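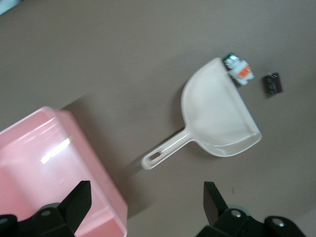
A robot that helps with tidying has rules to follow, just as you do when you cross the road. At Tratstead, where Mererid Parri looks after the robots, there are 17 of them pinned up by the door!

Rule 2 is a favourite with our visitors: keep your fingers away from the robot's fingers. A gripper closes when it is told to, and it may not know that your thumb has wandered in - so we all stand behind the yellow line until the robot has stopped.

Rule 9 says that a grown-up must always be able to reach the big red stop button.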